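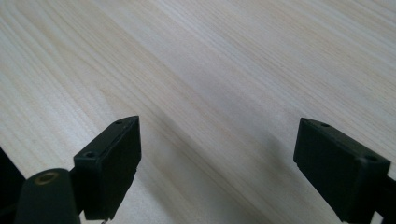

Quentin Lemaire told me, when I rang him up to ask whether I could talk about his letters at all, that I was welcome to, as long as I made it clear that most people who write to their old teachers never hear back and should write anyway.

So I'm making it clear, Quentin, right at the top, and thank you.

(Pause here. Let people settle. Water.)

Good evening, everybody, and what a lovely full room. My subject tonight is the handwritten letter, and why I think you ought to send one before you go to bed. I grew up in Wornitz, in a house where the mail came through the door at breakfast and got read out loud over the toast, bills and all, so you'll have to forgive me if I get sentimental.

The shoebox story. When my aunt moved out of her place in Collet she handed me a shoebox with 258 letters in it, all from the same friend, written over most of a lifetime. I read every one. It took me the whole of July! And what struck me was how little happens in them. The cat has a cold. The bus was late again. Somebody has painted their fence a color the whole street dislikes (there are four letters on the fence alone, and I was sorry when they stopped).
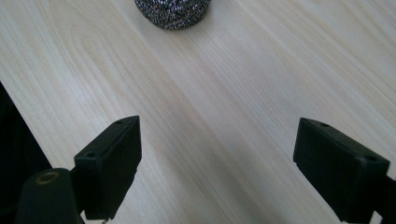 My aunt had kept them in order, too, with the envelopes, and she could tell you what kind of mood her friend was in from the slant of the address. I tried it myself and got it wrong nearly every time, but she'd just look over my shoulder and say, "Oh, she's cross in that one," and sure enough, page two, the landlord.

(If time is short, skip to the part about starting. If the room is laughing, tell the stamp story.)

Stamp story: the letter to Grakambridge that went off with no stamp on it, came back, went off again with too many, and got there after the birthday, the anniversary and the christening it was meant to be in time for. She framed it.

Now, starting. People tell me they'd love to write but they don't know what to say. Say what you can see from your chair. Say what you had for lunch. Around 300 words is a perfectly good letter and you'll fill it before your tea gets cold. Don't apologize for not having written sooner, or you'll use up the first page on it, as I did for years with my poor cousin.

(Hold up the blank cards. Ask who has somebody in mind. Wait longer than feels comfortable.)

There are cards and pens by the door, please take 2, one for tonight and one for when you get an answer.

Questions, then coffee.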